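**Ticket: tidy-up routine stops at the table stage**
Site: Plovirville
Project: Skustus
Status: open
Priority: 3

Reported in July, 16:40. The end-of-day tidy is meant to clear bottles from the tables, push the chairs in and wipe down. The Flatetti controller gets through its start-up checks, then halts at the first bottle with "grasp not confirmed". Restarting clears the message once. The second attempt halts at the same point.

Tried so far:

- recalibrated finger travel, no change
- lowered closing force by 4 steps, no change
- went back to the previous grasp model, which halts later but still halts

Clear bottles are the likely trouble. The same routine handled cardboard cartons all morning without a stop.
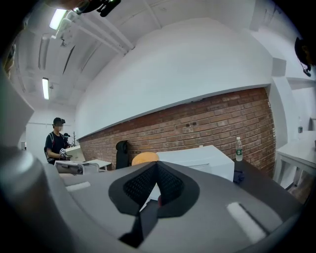 Kalinowski support replied that the grasp model scored 99 per cent over 1,000 bench trials, but every one of those used opaque containers. They would not call it ready for clearing a real room, and suggested leaving bottles to staff until the next release.

Not accepted as a fix. If a person has to go round for the bottles first, that person may as well do the chairs and the wiping too, and the job takes ten minutes by hand.

Next steps:

1. Repeat with labels turned towards the gripper.
2. Repeat with the ceiling lights off.
3. Send both logs to Kalinowski.

Chairs and wiping to be logged on a separate ticket. Neither has been reached yet.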